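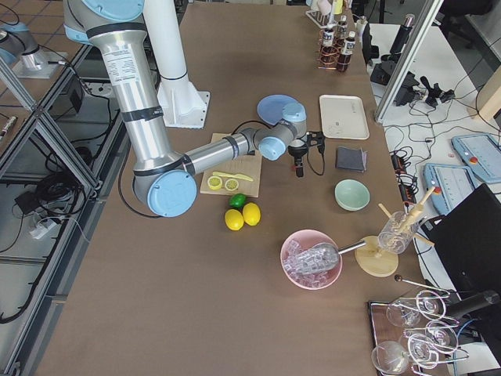
What do you pay for when you take a robot arm on a service plan instead of buying one outright?

Mostly the support: setup, training, spare parts and someone on the phone. The arm itself is the smaller part of the monthly bill in all the quotes we looked at.

Session 5 - product review, Walano bar and kitchen kit

Notes by Mingxuan Liao, corrections to me please. Zihan Xia is doing the Undetti half next time so nothing on that here.

What is on offer. Walano sell a table-top package, two arms, grippers, a teach pendant for each, and a task library for drinks work. Slicing, ice, glasses, bottles. Distributor is Reststead. You can buy or take the plan, minimum term 8 months.

Task library. 124 routines on the list, but read the list properly. A lot are the same move with a differnt object, e.g. "lift jar" and "lift jar, tall". Counts as two. Ask the seller which ones run without re-teaching. Reststead's answer was vague, see the email in the February folder.

Objects. Think about why a bar set is a hard test. Clear glass is bad for most vision systems, and so are clear ice cubes. A wine glass lying on its side is a different grasp from one standing up. Lemons roll. A folded cloth has no fixed shape at all. A thin bar spoon flat on a table leaves the gripper very little to get under.

Teach pendant. Enabling switch, jog keys, emergency stop. Know where the stop is before anything else. Will come up again in the lab.

Layout. Two arms at one table means shared space. Who gives way? Walano does it with zones, Christodoulou's handout (the long one) prefers timed turns. Be able to argue for either. Cabling is not in the quote, neither is guarding. Both cost real money and small buyers miss them.

Weak points so far
- gripper pads charged as consumables
- no price for adding your own routine
- support line closes at 3 pm
- manual assumes you allready know the pendant menus

For next time: one page, buy or plan, for a café with one bar and no engineer on staff. Show the sums. Put in training hours, people keep leaving those out. Hand in on paper or to the usual folder.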